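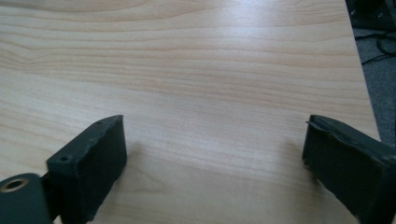 Home | News | Guides | Patch Notes | League | Archive

Changes to the Healer Classes in Gultarberg

The spring update for Gultarberg went live on Wed 6 March, and most of the mail we have had so far is about healers. If you play one, or you play with one, your team will need to change a few habits. This item covers what was changed, how it plays, and what we expect in the league matches.

The main change is to the Field Medic. Her basic heal used to restore a flat amount of health no matter how far away the target was. It now drops off with distance. At close range it is slightly stronger than before. At the far end of its range it gives back less than half. Medics who liked to stand behind the last wall and heal from there will feel this right away.

The second change is to the Warden. His shield now has 722 health, and it no longer refills while he is carrying the flag. Before the update a good Warden could walk the flag home on the river map with only one teammate beside him. In the matches we played this week that worked once, and only because the other team had left the bridge open.

The Apothecary was not touched directly, but she gains from the changes to the other two. Her potions can be thrown and left on the ground, so distance does not matter to her. Expect to see more of her until the next update.

Clementina Pacheco has played Medic for the Grosau team for two seasons and sent us her notes. She has moved her starting position up by one full room on indoor maps and now carries the speed boots in place of the extra mana stone. She dies more often. She also says her team wins more of the early fights, and that the first week was hard because her damage players kept running ahead out of habit. Her advice is to agree on a word for "wait" and use it.

Henrique Correia, who plays Warden on the same team, is less happy. He would have accepted either the lower shield or the flag rule, and thinks both together are too much. He has been testing a build with the heavy gloves and the stone ring, which puts 3 extra seconds on the slam. It costs 324 gold at the first shop, so you can have it before the second wave if you do not buy potions. We tried it and it is fine on small maps. On the open maps he was too slow to reach anybody.

A few smaller points from the same update:

Dropped potions now show a green outline to your own team only.
The training yard has a moving target for practicing heals.
The flag carrier can be pinged without opening the map.
Revive can be canceled by pressing the key a second time.

The last one has caused some confusion. If you are used to tapping the key more than once, you will start the revive and then stop it. You can set it back to hold in the controls menu, under Team Actions.

There is also a known problem with the new health bars. On some screens the bar for the fourth player sits under the chat box. Moving the chat box to the left side fixes it for now. Stimano, the studio behind the game, has the bug on its list but has not given a day for the fix.

For the league, the rules stay as they are. Violeta Farías is running the schedule again and asks that team captains send any roster changes before their next match and not on the night. Players who want to switch from Warden to another class may do so without using up a roster change, but only through the end of this round. After that the normal limit of 2 changes per team applies.

The Gaete map is out of the league rotation until June. The flag can get stuck in the well there, and two matches had to be replayed because of it. It is still open for casual play.

Chi-keung Lam and Vicente Montecinos are putting together a healer guide that covers all three classes on every league map. The Medic part is done and is being checked against the new numbers. If you have a recorded match where a close-range Medic worked well, or went badly wrong, send it in with the map name and the time to look at. Short clips are easier to use than full matches.

Next issue will have the results from the second round and a look at the new ranged items.

Last updated: Wed 6 March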